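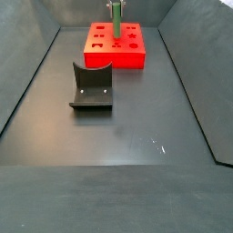 Setting up a shape block with pegs

Quick version, typing this between jobs. Works for any solid block with cutouts in the top – star, arch, round, square, whatever yours has.

What you need
The block and its pegs
A flat dark mat or panel
A holder or stand for one peg
Fine sandpaper, a dry cloth
Masking tape and a pencil

1. Wipe the surface first. Grit under the block makes it rock, and then every peg feels tight.

2. Block goes toward the back, long side facing you. Leave the front open for hands and for parking pegs. Holder in front, off to the left. Swap sides if you're left handed.

3. Tape down two corners. Press on it. If it slides, more tape.

4. Start with the round peg. No turning to worry about. Hold it near the top, straight up and down, and look from the front AND the side before you lower it. Most jams are a lean you can't see from where your sitting.

5. Let it drop the last bit. Don't push. If it stops halfway, lift out and try again.

6. Now the square ones. Line up one flat side with the edge of the block, then lower.

7. Star and arch last. Put a pencil dot on the peg and a matching one by the hole. Saves alot of spinning.

8. Anything still tight – sand the peg, never the hole. Five light strokes, wipe, test. You can always take off more.

If you keep score
Do 20 tries per shape, write down the misses. Over three misses, go back to step 4 and slow down. My first full set took 40 minutes, the next one 26. Don't bother timing until the tape has stopped lifting.

Putting it away
Pegs in a bag, block flat, nothing heavy on top. Peel the tape the same day or it leaves gunk. Rubbing alcohol on a cloth gets most of it, but test a spot underneath first on painted blocks.

Updated October 21, 2025 – fixed the order of steps 6 and 7.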